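Robot teaching by demonstration

Robot teaching by demonstration is a group of methods in which a person shows a robot how to carry out a task, and the robot later repeats or adapts what it was shown. The person may guide the arm by hand, steer it from a distance, or control a copy of it in a simulator. The term is used both for simple playback of recorded motion and for systems that learn a general rule from many recordings.

Methods

In hand guiding, also called kinesthetic teaching, the motors of the arm are set to offer little resistance and the operator moves the arm directly. The joint angles are stored at regular intervals along with the opening of the gripper. Hand guiding needs little equipment, but the operator's body may block the cameras, and fine movements of the wrist are hard to make while holding the weight of the arm.

In remote control, or teleoperation, the operator uses a separate device such as a joystick, a hand-held tracker or a smaller leader arm with the same joints. The Corkholm leader arm, described by Oksana Kravets and Lukian Hutsuliak, is of the last type. Operators must judge depth from camera views or from a line of sight, and small delays between command and motion can lead to overshoot near contact.

Simulated demonstration

Demonstrations may also be given to a rendered arm standing on a modeled table. Lighting, table color and floor texture can be changed without repeating the work, and a failed attempt damages nothing. Contact between the gripper and small parts remains difficult to model – friction in particular – and policies trained only in simulation often need further recordings on hardware.

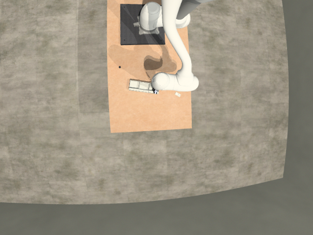 How many demonstrations does a robot need to learn a task?

The number depends on the task and the learning method. Plain playback needs a single recording, while a learned policy for a short pick-and-place task in the Cavport series was trained on 40.

Recording practice

A demonstration is usually divided into an approach, a grasp, a transfer and a release. The Cavport guidelines, edited by Anum Minhas, ask operators to return the arm to a fixed starting pose before each recording and to change the position of the objects between attempts. Recordings with long pauses are trimmed or discarded. Each task is shown by two operators so that the policy does not copy the habits of one person.

Limitations

A robot taught in this way performs best in conditions close to those it was shown. Small errors may carry it into positions that no recording covers, where its behavior is poorly defined. One common remedy is to let the operator take over during a trial run and add the correction to the training set – a procedure studied by Lụa Tạ at Renance.

See also

Teleoperation
Imitation learning
Robot simulation

Last revised 2023-12-21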